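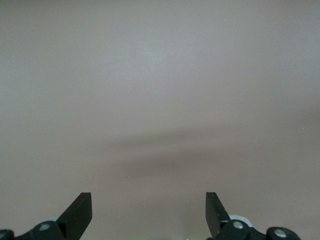 Moushumi Pathirana asked whether we could please start with the choir trip this time, as it got squeezed out at the last two meetings and people keep stopping her in the grocery store to ask about it. Agreed at once, and the order was switched.

Arroyo Community Choir
Minutes of the planning meeting, Jun 7, 2026

Present: Moushumi Pathirana, Sunil Saha, Gayan Sheikh, Gifty Ayaaba (chair), Domingo Arancibia (minutes)

1. Trip to Skernesness
The festival has said yes to us! We have a 20-minute evening spot in the old chapel, and Gifty read out the letter twice by request. So far 48 singers have signed up, which fills the bus. Sunil has a quote of 3,000 dollars for the bus and driver. Gayan wondered if a train would be cheaper, but it means changing at Irnow with all the music stands, and the altos have views on that. Bus approved.
Action: Sunil to pay the deposit and get the pickup time in writing.

2. Money
The spring concert brought in 2,000 dollars after hall rental, our best yet (the pie table did wonders). Gayan would like to put all of it toward the trip so that students can travel free. Moushumi asked that we hold back enough for new folders, the old ones being mostly tape by now. Both agreed, with folders to come out first.

3. Music
Domingo played through four new pieces at the piano. Everyone loved the lullaby, and the sea song got a round of applause with its big bass entry. The round in five parts is harder than it looks, and we fell apart at the second page, laughing. We'll try it again with the full choir before deciding.
Action: Domingo to make practice tracks, one per voice part, slow and full speed.

4. December concert
Gifty has asked Odano Hall to hold our usual evening. She would love to have the children's group join us for the second half, and their teacher is keen. Sunil asked about seating for families. Gifty to walk through the hall and report back.

5. Other business
The lost alto folder has been found, in the alto section. Thanks to Gayan for fixing the piano bench.

Next meeting: same room, after the summer picnic. Moushumi is bringing the lemon bars again.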